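**Zemora open bins, for benches, desks and the drawer you've given up on**

I started stocking these because I was sick of plastic tubs with lids. You lose the lid, then the tub turns into a bowl, then it cracks and you find the bits under the couch (maybe that's only my place). The Zemora has no lid to lose! It's a plain open bin in white plastic with rounded corners, and the front dips in the middle so you can get your whole hand in and grab a stapler without knocking the lot over.

I sell them singly or in a set of 3, and you can mix in the clear or smoky ones if you like to see what's in there. I'm a white bin person myself, but my tape lives in a clear one so I know when I'm running low.

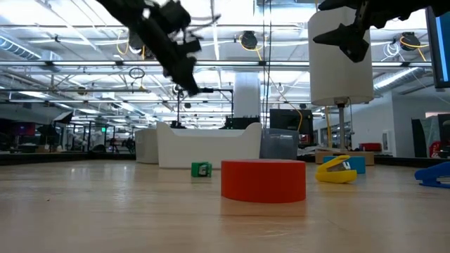 White and see-through bins, with the usual small stuff in front of them.
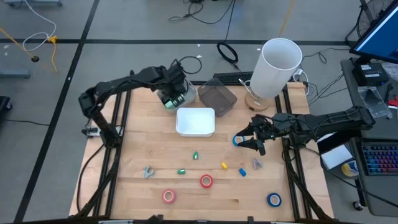
My own system, for what it's worth: tape in one, staplers and clips in another, and everything I can't name goes in the last one until I've got a cuppa and the patience to sort it. Bright colours help heaps. I used to buy everything in grey and spent half my life looking for it.

**Cleaning:** warm water and a bit of dish soap. Skip the scourer, it dulls the finish. Tape gunk comes off with eucalyptus oil on a rag, just rinse it well after.

**Labels:** the Arnent stick-on ones hold nicely and peel off in one go. I sell those too, 10 to a sheet.

**Colours:** white, clear and smoky grey-blue. I've been asked for green and I'm working on it. The white does vary a touch between batches, so order your set in one hit if you're fussy about matching.

**Postage:** flat rate for up to two sets. Bigger orders, send me a message through the shop and I'll work it out. Pick-up from Erna is free, ring the bell at the side gate.

The next lot arrives in March, and I've put over 123 on order this time after the last ones went so quickly. If you'd like some kept aside, pop a note in with your order and tell me which colours.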